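## 4. Preparar a caixa de corte e desenformar

Chegou até aqui sem saltar a secção 3? Parabéns, pertence a uma minoria. Se saltou, volte atrás: a soda cáustica não perdoa leitores apressados e o kit Zukex não inclui paciência.

### 4.1 Antes de desenformar

1. Deixe o sabão no molde até estar firme. Carregue com o polegar (com luva) num canto. Se o polegar deixar marca, espere mais um dia.
2. Calce as luvas. Sim, outra vez. O sabão jovem continua alcalino e as mãos continuam a ser as mesmas.
3. Forre a bancada com papel pardo ou com o tapete de silicone Omska.
4. Abra os fechos laterais do molde, primeiro os dois da frente, depois os de trás. Pela ordem inversa também funciona, mas o molde range de uma maneira desagradável.
5. Puxe as paredes para fora, devagar. Se o bloco resistir, leve o molde ao congelador durante 3 horas e tente de novo.

> **Atenção:** não use faca para descolar o sabão das paredes. O revestimento risca-se e a garantia, que já era modesta, deixa de existir.

### 4.2 Cortar as barras

1. Monte o arco de corte Skestunum na calha e aperte as duas porcas de orelhas à mão. O alicate parte-as – temos uma gaveta cheia de provas.
2. Estique o fio até ele dar uma nota limpa ao ser beliscado. Não é preciso acertar o tom.
3. Marque o bloco com a régua e corte de cima para baixo, num só movimento.
4. Limpe o fio entre cortes, sobretudo ao mudar de cor. O verde escuro deixa rasto em tudo e tem uma preferência clara pelo sabão branco.
5. Pese uma barra. Um bloco de 400 g dividido ao meio dá duas barras de 200 g, menos as aparas, que ninguém pesa e toda a gente guarda.
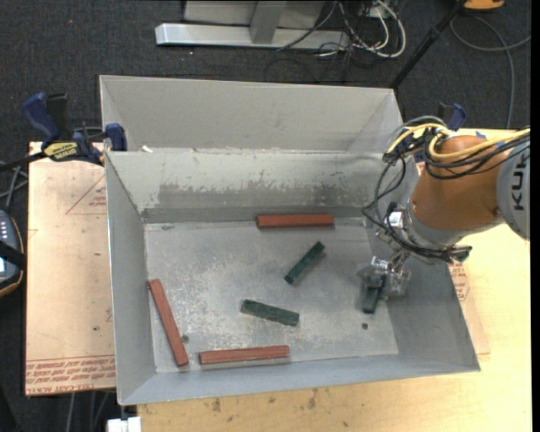
**Redação técnica Zukex**
*Manuais e apoio ao cliente, julho de 2025*

### 4.3 Cura

A cura é a parte do processo em que não se faz nada, e é também aquela em que recebemos mais chamadas. O sabão perde água, endurece e torna-se mais suave para a pele. Não há botão para acelerar.

1. Escolha um sítio seco, arejado e sem sol direto. A casa de banho não é um sítio seco, por muito lógico que pareça guardar lá o sabão.
2. Disponha as barras na grelha Buthelezi, em pé e com um dedo de folga entre elas.
3. Separe as cores nas primeiras semanas. Barras húmidas encostadas trocam pigmento.
4. Vire-as uma vez por semana.
5. Escreva a data do corte numa etiqueta e cole-a na grelha. A memória não é um sistema de arquivo.

> **Nota:** uma película esbranquiçada à superfície é normal. Chama-se cinza de soda e sai com um pano húmido no fim da cura. Se preferir, chame-lhe acabamento rústico e suba o preço.

> **Cuidado:** não cure nem guarde sabão fresco em recipientes de alumínio. A soda ataca o metal e liberta hidrogénio. Use inox, silicone ou plástico resistente.

### 4.4 Problemas frequentes

**O bloco esfarela ao cortar.** Esperou demasiado ou exagerou na soda. Confira a receita na calculadora antes de culpar o fio.

**As barras saem tortas.** A calha não está nivelada. Regule os 3 pés de borracha e verifique a bancada.

**Há gotas de líquido no interior.** Pode ser soda por dissolver. Não use o sabão, não o ofereça e não o teste na língua, apesar do que leu num fórum.

**O aroma desapareceu.** Os citrinos são voláteis. Quem fez sabão de limão em julho para oferecer em dezembro vai oferecer, sobretudo, sabão.

Para guardar as barras curadas e limpar o arco, siga para a secção 5. Lave o fio antes de o arrumar.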